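Feijão e grão de panela: dicas soltas

Demolhar de véspera, sempre. Água fria, o triplo do volume, e se a cozinha estiver quente (agosto, por exemplo) a taça vai pro frigorífico. Deitar fora a água da demolha. Há quem aproveite, eu não.

Sal: na demolha, uma colher de sopa rasa. A pele fica mais macia e rebenta menos. Na panela só no fim, por hábito, já fiz dos dois modos.

Esqueceu-se da demolha? Ferver 2 minutos, apagar, tapar, esperar uma hora. Serve para feijão branco e manteiga. Para grão fica sempre meio rijo no centro.

Panela de pressão. A minha é uma Bostamex velha, borracha trocada duas vezes. Feijão encarnado, 20 minutos depois de apitar. Grão, 35. Nunca encher acima de metade, a espuma sobe e entope a válvula. Um fio de azeite ajuda nisso.

Feijão que não coze de maneira nenhuma: ou é velho ou a água é dura. Uma pitada de bicarbonato, pitada mesmo, senao fica a saber a sabão. Tomate e vinagre só depois de estar tenro.

Caldo. Guardar! Engrossa sopa, arroz, o que for. Congela bem em caixas pequenas.

Congelar já cozido, em doses de 281 g escorridos (é o que leva a caixa Fostholm pequena, cheia até ao risco). Cobrir com caldo, deixar folga em cima porque incha. Três meses sem problema.

Louro, uma folha. Alho inteiro com casca, pesca-se no fim. Cominhos só no encarnado. 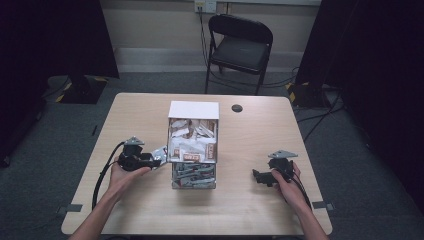
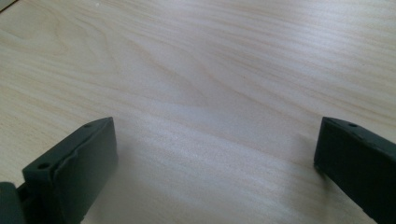
Gorgulho: saco novo vai ao congelador quatro dias antes de ir para o frasco. Depois deixar voltar à temperatura da cozinha ainda fechado, senão apanha humidade. Frasco de vidro com tampa justa, etiqueta com o mês da compra. Os mais velhos à frente, os novos atras.

E lentilhas não precisam de nada disto. Passar por água, tacho, 25 minutos. As vermelhas menos, desfazem-se logo.

Artigos recentes
Tachos queimados: o que resulta e o que risca
Arroz solto sem medir água
Afiar facas com a pedra Cerkard
Pão duro, seis destinos
Massa azeda à moda da padaria Dvořáček
Como descongelar caldo à pressa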